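3.2 Task and data collection

The cable task was the last of the tasks in the Brondance course project and the one on which the student teams spent the most time. The arm has to pick up a blue Ethernet cable by its plug, turn the plug so that it faces the rack, and push it into a free port on the switch. We chose it over the peg tasks used in earlier years of the course at Pusier because a cable does not keep its shape between attempts. A team that had tuned its approach on rigid parts could not reuse the same grasp points.

All demonstrations were recorded by students using teleoperation. Each student first completed 300 practice attempts on the Kaltwood peg board, which has no flexible parts, and then moved to the cable. Practice attempts were not used for training. We asked for 1,000 cable demonstrations across the class and kept 900 of them. The rest were removed for one of 2 reasons: the wrist camera stream had dropped out, or the operator had let go of the plug and restarted without ending the recording. Attempts in which the plug missed the port and was pushed again were kept, as we wanted the policy to see corrections.

Starting positions were not marked on the table. Students were told to drop the cable by hand before each attempt and leave it where it landed. We also let them put packaging or paper under it. In the first week most teams worked on a bare tabletop, and their policies did poorly once the surface changed. After that we required at least one change of surface per session. The rack and switch stayed in place during a session but were moved between sessions.

The collection room is an ordinary furnished room, and we did not hang a backdrop or control the daylight. When the wrist turns over, the gripper view takes in a large part of the room, including the windows and monitors. We did not crop this out. Teams were free to mask the background in their own preprocessing, and one team did. Figure 3 gives views from the work on this task.

Figure 3. Cable task. First, the arm near the switch, with a cable on the table. Second and third, the plug at the gripper with the room behind. Fourth, the fingers open.

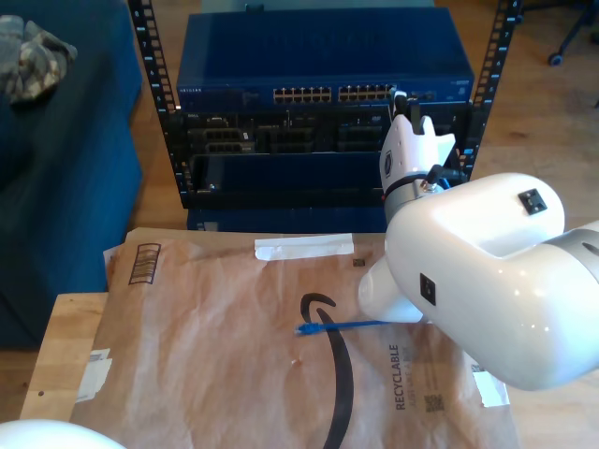
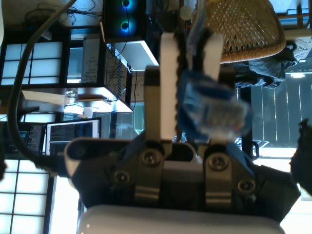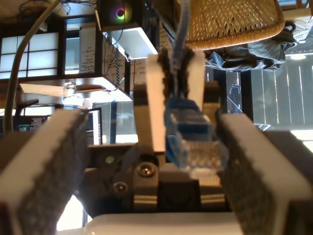
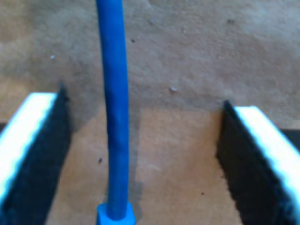
Each team trained on the shared set and could add its own recordings, provided these were handed in with the code. We used the Nørgaard scoring sheet from the previous course and changed only the last item. An attempt scores one point for a stable grasp, one for reaching the port with the plug facing the right way, and one for full insertion. The old sheet gave the final point for any contact with the port, and several teams in the November run had collected it by pressing the plug against the front of the switch. Under the new rule the latch must hold when the cable is pulled lightly by hand. Scores for all teams are given in Section 4, with the two surface conditions listed separately.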